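Lo del pasillo (y por qué sigo sin cortinas)

Ya van cinco semanas en el piso nuevo y me habéis preguntado tantas veces cómo va que me rindo, os lo cuento. Va lento. Va muy lento, pero duermo como un tronco, y eso en la calle de antes, con el bar debajo, era ciencia ficción.

Lo primero que aprendí de esta mudanza es que tengo 31 cajas de cosas que no sé para qué quiero. ¡Treinta y una! Mi amiga Randi vino el jueves a ayudarme y abrió una que ponía "varios importantes". Dentro había cables, una vela a medias y las instrucciones de un horno que dejé en otra casa hace dos pisos. Se rió de mí toda la tarde, con razón.
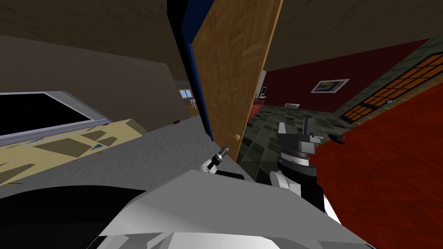 Luego está el tema de los colores. Yo venía con la idea de pintarlo todo de blanco, muy nórdico todo, y al final me ha dado por lo contrario. Mi madre dice que los tonos oscuros comen luz y que me voy a deprimir en febrero. Puede ser, ya os diré en febrero. De momento me he gastado 68 euros en botes de prueba y tengo la pared del dormitorio llena de parches, que parece un mapa.

Las cortinas las encargué y me llegaron 17 centímetros cortas (medí yo, así que no puedo protestar a nadie). Emiliano insiste en que con una tira de otra tela abajo quedan hasta bonitas. Emiliano también insistía en que el sofá cabía en el ascensor, y aún me duele la espalda.

Si alguien sabe coser y acepta que le pague en croquetas, que me escriba. Las de jamón me salen muy bien.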